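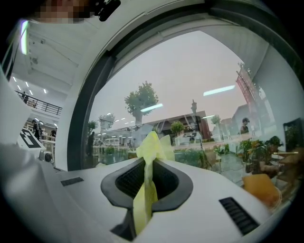
pegbag_jo replied: Those thin ones go into holes if you so much as look at them, so I wouldn't bother storing them with the good carriers. Bin liners for the little bin, or off to the collection point at the supermarket, and be done with it.

Forums > Around the House > Sorting Out and Storing > Bags, cloths and bottles: what do you keep?

Started by tinlid, Wednesday, February 12, 2020
Views: 1,888 | Shares: 2

tinlid
Right, I need some opinions before I fall out with everyone I share a workroom with. We've got the upstairs room at Hundwood, the long one with the big windows that look out on the trees, and it's a lovely room apart from the fact that every surface in it collects three kinds of thing: thin plastic bags, cloths, and water bottles. I tidied on Sunday. By the time I went back there were bags again. Pale greeny-yellow ones mostly, the crinkly sort that weigh nothing and twist themselves into a rope the second you pick them up.

I hate throwing them out. I was brought up to fold a bag. But there must be some 1,000 of them in the bottom cupboard by now and when you open the door they sort of breathe at you. So what do you all keep, and where do you put it? I'm after something that other people will stick to, because I've tried labels and they were ignored.

pegbag_jo
See my answer at the top, it seems to have got pinned or something. Short version: chuck the thin ones. Keep the thick ones in one bag, and when that bag is full you stop.

oldmangle
I'd be careful about "be done with it". Round here they don't take the crinkly ones in the kerbside box at all, you have to carry them to the shop yourself, and if you've got a cupboard full you'll look like you're moving house. Start by not letting any more in. Where are they all coming from?

tinlid
Fruit, mainly! People bring their lunch in with a couple of pears in a bag, eat the pears, and leave the bag. Then there's the stuff we buy for the room that comes bagged inside another bag. I don't think anyone's doing it on purpose, they just put it down on the side and there it lives.

quarterpast
You can fold them into triangles, you know. Flatten the bag out long ways, fold it in half and half again until you've got a strip, then start at the bottom corner and keep flipping it over on itself like a samosa. Tuck the handles in at the end. I've got a shoebox of them and they look like a box of posh chocolates. It's quite soothing in front of the telly.

pegbag_jo
Quarterpast I say this with love, but life is too short to samosa a pear bag. Also the thin ones haven't got handles half the time so there's nothing to tuck.

quarterpast
You twist the end and poke it through. Takes no time once your fingers know it.

oldmangle
We had a tube thing once. Fabric sleeve, elastic at both ends, hung it on the back of the door, bags in at the top and out at the bottom. Worked well for the thick carriers. The thin ones got into a clump in the middle and you'd pull out a fistful and spend the next minute stuffing them back. There's a firm called Räsänen that does a stiff one with a proper slot and I've been told that's better, but I haven't used it so don't come shouting at me.

kettle_and_coal
I have got the Räsänen one. It's all right. The slot is good, you can pull a bag through with one hand, but it's not big and if your lot are anything like my lot they'll overfill it and then nothing comes out. I'd give it a seven. I'd also say hang it next to the bin and not in a cupboard. Anything behind a door may as well be on the moon as far as other people are concerned.

tinlid
That is a very good point about the door. The cupboard is right down at the far end under the strip light and you have to move a stool to get at it. I'd been blaming everyone for laziness and I can't be bothered to move the stool myself half the time.

Can I bring up cloths now, while I've got you? We use the plain yellow ones for everything. I like them, they're soft and cheap and you can see one lying on a white worktop, which you can't with a white one. Trouble is that they get used once and then dropped in a heap, so you never know whether the one in your hand has done the windows or the floor. I went in again this morning and it was exactly the usual picture, a yellow cloth in a crumple and a pair of clear plastic bottles below it, one with a blue cap and one with a white.

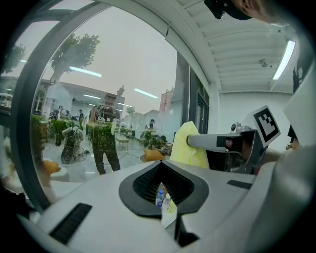

My feeling is that we need one colour for glass and another for everything else, and that the glass ones should never, ever meet polish. The windows are the best thing about that room and when the sun's on them every smear shows. But if I buy a second colour, will anyone take any notice? Or do I just wash the lot more often and stop fussing?

pegbag_jo
Wash more often. Two colours only works if there's one person in charge and it sounds like that's going to be you, forever.

marrowfat
Disagree with that! We've done colours for years in our hall kitchen and people do pick it up, you just can't have too many. Yellow for surfaces, blue for glass, and old grey rags for the floor. The mistake is getting a multipack with pink and green in as well and then nobody can remember what the pink ones are for. I certainly couldn't.

And no fabric softener in the wash, on any of them. It leaves a coating and then they just push the water about on the glass. I ruined a whole batch of Gellum ones that way, and they weren't the cheap sort either.

kettle_and_coal
Seconding no softener. I'd also hang them up singly to dry, because a cloth that dries in a ball goes sour and you can smell it from the door. A bit of string and a few pegs will do. If you've got a rail near a radiator you're laughing.

oldmangle
I use newspaper for windows. Always have. Vinegar and water in a spray bottle, wipe it down with a cloth, buff with newspaper.

marrowfat
Newspaper isn't what it was though. The ink comes off on your hands now, or maybe it always did and I had lower standards. And it marks white frames something terrible.

oldmangle
Dark frames, no problem. If tinlid's are white then fair enough.

tinlid
The frames can take it, it's my hands I'd worry about. I might give it a try on the end pane where it doesn't matter so much. And I think I'm with marrowfat on the blue for glass, sorry Jo. I don't mind being in charge of two colours. I draw the line at three.

quarterpast
What about the bottles? You mentioned bottles and we've all gone off about windows.

tinlid
Oh yes, the bottles. They're the ordinary small clear ones with a screw cap. People put one down, forget which is theirs, and open another. I daren't pour them away in case somebody comes back for it, and I'm not drinking out of it to find out. So they stand about on the side until Friday and then I water the plant with them.

pegbag_jo
Marker pen on a string, tied to whatever they keep the bottles in. Initials on the cap. Anything without initials at home time gets tipped down the sink. We did this at our place and there was moaning for a week and then it was just how things were.

kettle_and_coal
Or get them all a proper bottle each and stop buying the plastic ones? Would save you a fair bit, and you'd be rid of one of your three piles completely.

pegbag_jo
They'd lose those as well, only now they're six quid a go.

marrowfat
Bit harsh! Ours have kept theirs. One did turn up in the hedge by the car park but it washed up fine.

kettle_and_coal
If you do stick with the plastic ones, squash them and put the cap back on before they go in the recycling. Our lot at Kasstead used to say caps off and now they say caps on, so check with your own council, it does change. I've got a leaflet from them on the fridge that contradicts the one underneath it.

oldmangle
Ours says caps off still. I think. I'll look.

tinlid
This is all really useful, thank you. So I've written myself a list, for my own benefit as much as yours:

- bag holder on the wall by the bin, thick bags only
- thin ones to the supermarket, a carrier bag's worth at a time so I don't look like I'm moving house
- blue cloths for glass, yellow for everything else, wash them on a Thursday with no softener
- string and pegs by the radiator
- pen on a string for the bottles, proper bottles maybe in March when I've seen what's left in the kitty

I'm going to do the bottom cupboard first as it's the one I dread. If I start on the easy bits I'll never get to it, I know what I'm like.

quarterpast
Keep a few of the thin ones back for muddy boots! And for paint rollers, if you do any decorating up there. Wrap the roller up tight overnight and it won't go hard on you.

pegbag_jo
And so it begins. That's how you end up with a cupboard that breathes.

quarterpast
A FEW, I said. I've got a shoebox and it has never once breathed at me.

marrowfat
They're good for lining a plant pot as well, if you snip some holes in the bottom. I've got a whole row of tomatoes that started life in them.

tinlid
All right, a shoebox. When the shoebox is full, it's full. I can live with that, and it'll sit on the shelf next to the cloths where I can keep an eye on it -- quarterpast, if I send you a photo of my first samosa will you tell me kindly if it's wrong?

quarterpast
I'd be thrilled. Press all the air out before you start folding, that's where everyone goes wrong.

oldmangle
Looked it up. Caps on now. Changed in the autumn and I've been doing it wrong all winter.

Showing all replies | 214 likes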